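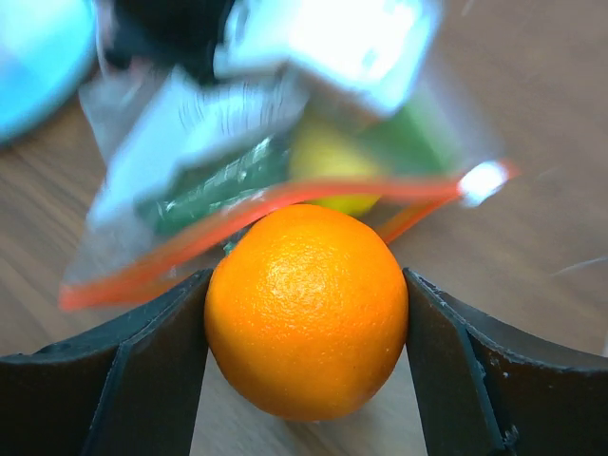
Slide 1: an orange, glossy side up

Right, morning everyone. (Wait for the back row to sit down.) I'm going to talk for 28 minutes about buying less food and throwing even less of it out, and I'll try to leave time for the marmalade question because there is always a marmalade question.

Say hello from Gert Tshabalala, who was meant to be doing this half and has lost his voice. His bit on freezers is on the handout.

Start with my own bin. In February I wrote down everything I chucked for the whole month, on the back of a calendar, and it came to 139 things. Bread ends, half an onion, a pot of cream I'd bought for one recipe and then didn't make! I was mortified. I'd have told you I was good at this. Pause here, people usually laugh and then go a bit quiet.

Slide 2 is the calendar. Don't read it out, it's embarrassing enough at that size.

Then the fruit bowl. Mine used to live on the windowsill in full sun, next to the kettle, and I'd wonder why everything went over by Thursday. Citrus does well in the fridge drawer, and keeps for weeks. Bananas away from everything else if you've got the room. Apples in the cold too, loosely bagged. (If somebody asks about potatoes: dark cupboard, paper sack, away from the onions. Move on or we'll be there till lunch.)

Tell the Trarkgate story. Short version! Riaan Ngubane and I ran the swap table at Trarkgate market, and one morning a man brought us a carrier bag full of lemons from his mum's tree and went home with three cabbages and a jar of somebody's chutney. He came back the next week with his mum. She's the one who taught me to freeze the zest first, then squeeze, then freeze the juice in an ice cube tray. 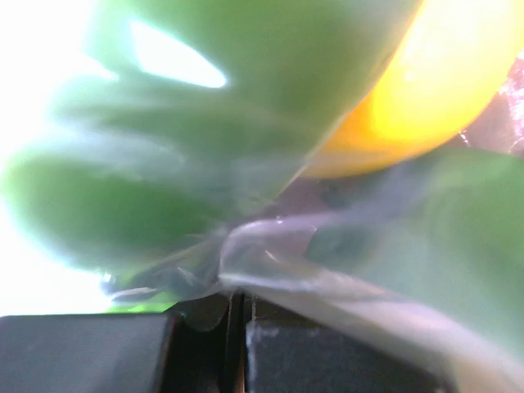

Slide 6: green and yellow, very close up

Greens next. Wash them when you're going to eat them, and wrap them in a tea towel till then. If they've gone floppy, stand them in cold water for half an hour before you give up on them. Really limp ones go in soup, and I've yet to meet a soup that minded.

Hold up the tea towel. It's in the blue bag, NOT the one with the cables.

Shopping lists: ask who made one this week, hands up. Then ask who stuck to it. I never do, so I leave two blank lines at the bottom for whatever's on offer.

Handout is on the Pelomeck page, room 121 for tea after. Questions. Marmalade.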